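October, past 11 at night

Read the Drakonix thing at last, all 29 pages of it, with my dinner going cold beside me.

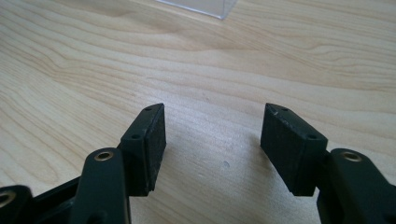 The claim is that a machine will be folding towels and loading dishwashers in ordinary homes before my lease runs out. I have 6 months left on the lease. I'd like to see it try my dishwasher, where the bottom rack comes off its wheels if you look at it wrong.

The number they keep repeating is 1105 successful picks. Picks of what? I went back through twice and it's the same foam blocks every time, set out on a bare table with nothing behind them. My kitchen has never looked like that. A pick in my kitchen is a wet fork under a pan lid under a sponge.

At the Grallberg shop we had a sorting arm on trial, back when I was still on the floor there. It was good at bolts. Then a batch came in with oil on them and two of us spent the afternoon on our knees with flashlights. The salesman said the next version would handle oil. Maybe it did – I'd left by then.

I will say the grippers have gotten better. Two flat pads that close straight on each other will hold more things than I would have believed ten years ago. A mug, sure. A box of screws. But half of what I do in a day is peel, wring, wipe, shake out, or feel for the end of the tape, and I don't see how two pads get you there. Try picking a dime up off a smooth table with two erasers. I did try, tonight, and gave up after a while and slid it off the edge into my hand. Would a machine think of that? Somebody would have to show it 200 times, and then it would be a nickel.

Eshun is supposed to have one that wipes counters. Avham says laundry by spring, but they said that last spring too.

Anyway the towels are still in the dryer. I'll do them in the morning, before the bus. Need dish soap and a new sponge.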